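Workshop > Notebooks > Indus cell > September

Indus cell, September, started 09:40

Elaine Paiva came over from the Zesberg site to go through our handling rules with us before they get copied to Stallville. I had promised her they were short. They are short if you leave out the exceptions, which is how I had been reading them.

Rule 1 (grip the pack across its narrow side) survived. Rule 2 said "use appropriate force". Elaine asked who had decided what was appropriate and I said I had, in the spring, by squeezing things. Struck out. It now gives a closing limit per product class, kept in the class table and changed only with two sets of initials. Mine will be one of them, so please be patient with me.

Rule 3, the hold check, took up most of the morning. As written, the cell may call a pick good once the fingers report contact. Contact is a low bar. A finger resting on the bench reports contact. New wording: both fingers in contact, opening within the range for that class, and a wrist view saved with the pick record so that a person can disagree with it later.
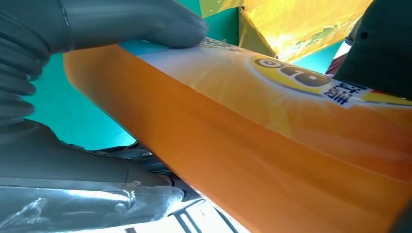
Wrist view, orange pack held between both fingers. Small lettering by the upper fingertip not legible.

We used that one to argue about the labelling rule. Dong wants every record to name the product. Elaine wants it to name only what can be read or scanned, and "orange pack, long" if nothing can. I sided with Elaine, having once spent an afternoon correcting 145 records that I had named with great confidence. Dong has asked for his objection to be noted. Noted.

Also agreed:
— Soft fingers get looked at before each shift, folds included. Any split, the finger comes off. No tape. (I know who I'm talking to. I'm talking to me.)
— 3 failed picks on the same item and the cell stops and calls someone. It was 6, and by the sixth go the item has usually been moved somewhere unhelpful.
— Hands stay out of the tray while the arm is enabled, including "just quickly".
— Speed limit near the tray stays as it is until Stallville has done its own risk assessment. Theirs, with their guarding. Changing the site name at the top of ours doesn't count.

14:15. Went back through the old log against new rule 3. Of 410 picks marked good, 6 have no wrist view saved at all. Marked them "unverified" and left the original entries alone, as per the rule I wrote and had to look up.

To do: retype the class table, send the draft to Elaine, find out why there are two copies of rule 5.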